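Gestão de Eventos Desportivos – Apontamentos da aula 3
23 de setembro de 2020 | Leopoldo Maldonado

Candidatura de localidades a etapas de ciclismo de estrada

A presente sessão trata do processo pelo qual uma entidade organizadora seleciona as localidades de partida e de chegada de uma prova por etapas. Toma-se como caso de estudo a Volta de Tralel, prova de 3 dias com chegadas em Hulier, Wragg e Prurora.

O caderno de encargos distingue obrigações da organização e obrigações do município. Cabem à primeira o licenciamento desportivo, a cronometragem, a direção de corrida e o seguro da prova. Ao município compete o corte de vias, a limpeza do pavimento, a cedência de espaços para secretariado e controlo médico e o estacionamento para até 80 viaturas da caravana.

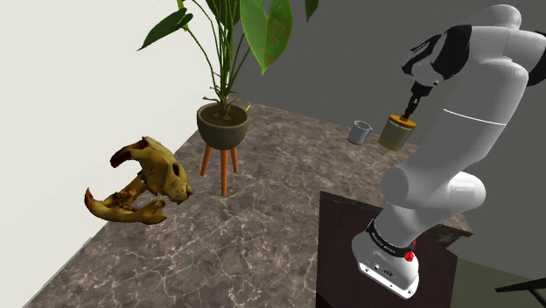 Fig. 1 – Crânio de animal sobre bancada de mármore (imagem gerada por computador).

A vistoria do percurso é feita em conjunto com as forças de segurança. O relatório deve assinalar lombas, rotundas, separadores e estreitamentos nos últimos quilómetros, com indicação da sinalização prevista para cada ponto. Em Wragg, a vistoria levou à deslocação da meta para a avenida de acesso ao mercado – a rua inicialmente proposta não permitia instalar barreiras dos dois lados.

A contrapartida financeira é paga em duas prestações, a primeira com a assinatura do protocolo e a segunda após a entrega do relatório final. O orçamento de Hulier incluía ainda 1.000 euros para sinalética informativa destinada aos residentes.

Trabalho para a próxima aula: elaborar, em grupos de 3 estudantes, a planta de implantação de uma zona de chegada, com o corredor de evacuação devidamente identificado. As candidaturas simuladas serão apresentadas em dezembro.

Contacto: secretariado do curso | © Todos os direitos reservados | Voltar ao topo
Partilhas: 3 | Comentários: 0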